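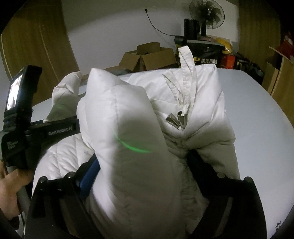 ## Ticket 82: padded jackets fail at sleeve fold

**Opened by:** Anjani Ngui
**Assigned to:** Arnar Arnardóttir
**Site:** Skunham
**Status:** open
**Month:** August

### Problem

The Futavar folding policy handles T-shirts and towels fine. On padded jackets it gets stuck at the sleeve. The white jacket with the drawstrings is the worst one. Its body bunches up, the sleeve stands off the table, and the policy keeps going back to the same spot without moving on to the next fold.

Last batch was 23 tries on padded jackets. 2 ended in a fold I would put on a shelf.

### What I checked

- Gripper pads cleaned. No change.
- Table height setting matches the real table.
- Ran the towel set again on the same build. Passed.
- Zipped and unzipped jackets. Same result.

### Log

**9:40, Anjani:** Started with the jacket spread flat by hand. First sleeve went over, then sprang back when it let go. The policy marked the step done anyway.

**10:15, Anjani:** Started with the jacket bunched up, the way it comes out of a bag. It picked the drawstring loops as a jacket corner and pulled on those. The metal cord ends may be part of it. They are shiny and sit right where the fabric gathers.

**11:05, Arnar:** Can you tuck the loops inside and try again? I want to know if the springback happens without them.

**11:50, Anjani:** Tucked in. It finds the real corner now. The sleeve still springs back.

**1:20, Arnar:** Then we have two faults. The corner mistake is a data problem. We have hardly any clothes with cords in the training set. The springback is different. The step check looks at where the gripper went and never looks at the cloth again. On thin cotton that was good enough.

**2:10, Anjani:** Snorradóttir asked if they can tell the laundry customer that jackets are coming. What do I say?

**2:25, Arnar:** Say no date. Shirts and towels only. A person can press the air out of a sleeve with a forearm and hold it while folding the other side. We don't have a motion for that yet.

### Next steps

1. Anjani: record more hand-held demos on white padded jackets, cords out and cords in.
2. Arnar: add a second look at the cloth after release, before the step is marked done.
3. Move the corner mistake to its own ticket under Emen.
4. Leave padded jackets turned off in the customer build until step 2 is tested.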